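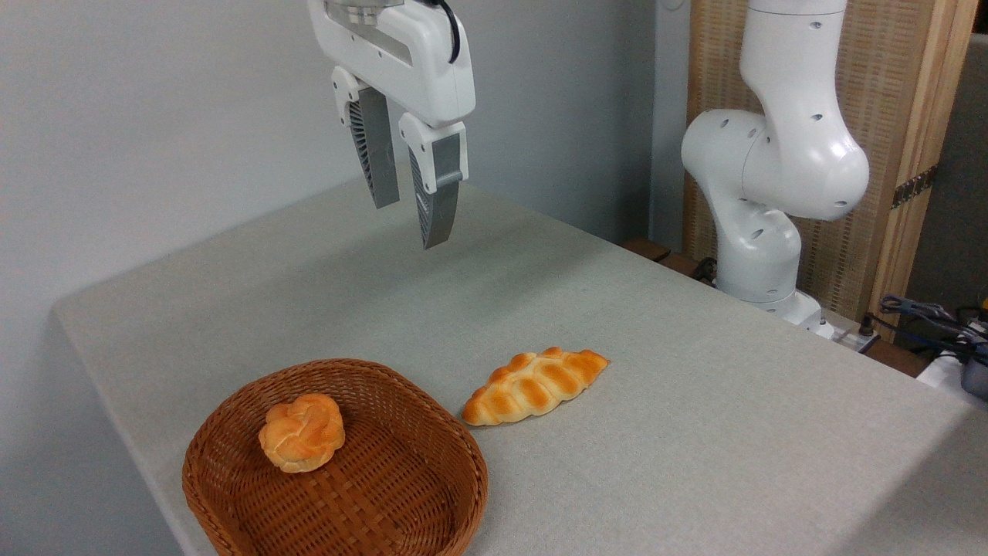
Moving from a house to an apartment, what do I do about the chest freezer?

Posted in Moving and Storage, 2018-12-20

We are leaving our house in Curkcombe and renting a second-floor apartment in Praston. The lease starts right after the holidays. Most of the packing is under control but I am stuck on the chest freezer in the garage. It is a Plalus, bought used, and it works fine. It is also more than half full, mostly venison, berries and soup.

My problems are these. The apartment has a small storage closet off the balcony with an outlet in it, and the freezer would fit with 3 inches to spare on one side and less than that at the back. The landlord says he doesn't care what I plug in as long as it doesn't trip the breaker. The movers say they will take the freezer only if it is empty and dry. The drive is 61 miles, but the truck is making another stop on the way, so I can't count on everything arriving the same afternoon.

I would like to keep both the freezer and the food if I can. Do I have to defrost it completely? Does it really need to stand for a day before I plug it in? And is a closet a bad place for it? The closet isn't heated and the door has slats in the lower half.

fernhill_lane

The movers are right about empty and dry. A full freezer is too heavy for the stairs, and any frost left inside will melt in the truck and run out onto whatever is next to it.

Start eating it down now. Soup goes first because it takes up the most room for what it is. Three days before the truck comes, move what's left into coolers or ask a neighbor for shelf space. Unplug the freezer, prop the lid open with a rolled towel and let it thaw on its own. If yours has a drain plug at the bottom, put a shallow pan under it and check the pan often, it fills faster than you would think. Don't chip at the ice with a knife or a screwdriver. The coolant lines run behind the walls and one hole means the freezer is finished. A bowl of hot water set inside with the lid down will loosen the thick parts.

Wipe it out with baking soda and water, then leave it open overnight. Tape the lid shut for the move with something that won't pull the paint off. Painter's tape is too weak by itself, so I put a moving strap around the whole thing.

On the standing question, it depends how it travels. If it stays upright the whole way, give it a few hours and plug it in. If it gets laid on its side, let it stand upright for at least as long as it was down, and a full day is safer. The oil in the compressor has to drain back where it belongs. Tell the crew you want it upright, and write it on the lid, since the person you told may not be the person who loads it.

For the food, pack the coolers tight and fill the gaps with crumpled newspaper. Frozen meat in a good cooler that stays shut will last the trip and the night after it. Berries are the weak spot. I would make jam – you have the time if you start this week.

One more thing about the closet. The manual should say how much air space the freezer wants on each side and at the back. With yours, I'd look that up before paying anyone to carry it up the stairs. Slats in the door help, but they don't replace the gap behind it.

oldbarnroad

Sell it. I moved one from Olvera and it never ran right again. You can get another used one anywhere. Small apartments don't need a chest freezer.

tallgrass2

I agree with most of the first reply but want to add something about the cold. You said the closet isn't heated. Many freezers are only rated for normal indoor temperatures, and some of them stop cycling properly when the air around them gets down near freezing. Mine was in an enclosed porch and the ice cream went soft in January while everything outside was solid. Check whether your model is sold as "garage ready" or look for a temperature range on the plate at the back. Your garage may be a fair test if it gets as cold as the closet will, but an attached garage is often warmer than people assume.

Also ask about the floor. Our building allowed over 2,000 pounds on a balcony slab, so a freezer was nothing, but older wood balconies are different and the landlord ought to know. He should also know whether that outlet is on the same circuit as the kitchen. If the microwave and the freezer trip it together while you are at work, you may not find out until dinner. A cheap freezer alarm with a battery in it is worth having.

I would not run it on an extension cord. If the plug doesn't reach, turn the freezer around or find another spot for it.

Label the coolers, by the way. We opened every one of ours looking for the coffee.

mapleandthird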